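3.2 Where clean laundry waits

In the second part of the survey we asked households in Hornlow and Greenwood where washed items stay between the clothesline and the cupboard. We received 1,933 usable diaries, each covering 14 days. The most common answer was the bed. Small cloths were often the last to be put away, and many people wrote that they moved them at bedtime and moved them back in the morning.

Figure 2. A crumpled blue cloth on a grey-beige fabric surface.

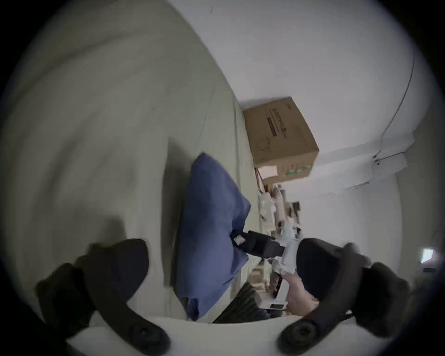

3.3 Folding and the size of the item

We expected that large items would be folded first – they take more space – but the diaries did not support this. In Greenwood, towels were folded before sheets in most homes. The colour of the item had no effect on the order. Respondents who shared the work with another adult reported shorter waiting times, and this difference was larger in Hornlow.

Figure 3. Blue cloth and a bed with a light fitted sheet.

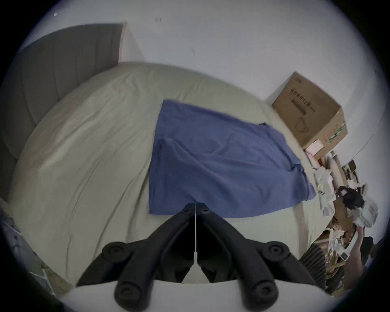 3.4 Limits of the diaries

The diaries were filled in by one person per home, so the labour of other members may be reported too low.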